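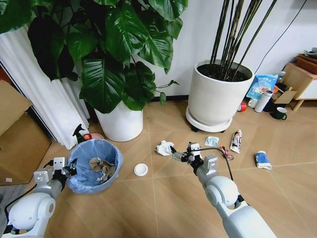
Slide 3. Litter task, both arms under remote control.

Colleagues, this section concerns the teaching of tidying tasks at Perkgate. Each run is driven from start to finish by an operator, and the arm movements are recorded together with the camera view. Saron Gudeta's group has kept 94 runs for training. Pause before the next slide.

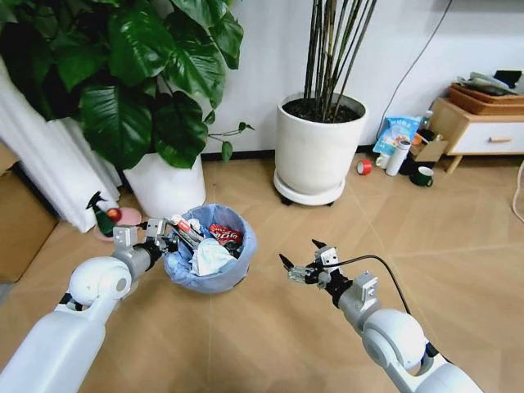

Slide 4. Left gripper at the rim of the lined bin.

Draw attention to the approach to the rim, which new operators tend to rush. Questions on scoring should be referred to Hermine Danzer.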